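Re: [floor-list] Soft toy sorting, Lalico site

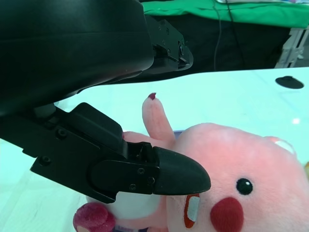
On Thursday the Costello shift wrote:
> The arm does 595 toys a shift and we used to do 900
> by hand. Are the 8 of us on sorting staying or not?

All 8 stay. Four move to seam checks and repairs, the rest stay with the arm and clear its rejects. Pay grade doesn't change. Training is 16 hours, paid, and Urex runs it at the Vornivon depot.

The plush line is still slow on anything with limbs that stick up. Please keep writing the stoppages on the sheet, with the colour of the toy. Rosters go up after lunch.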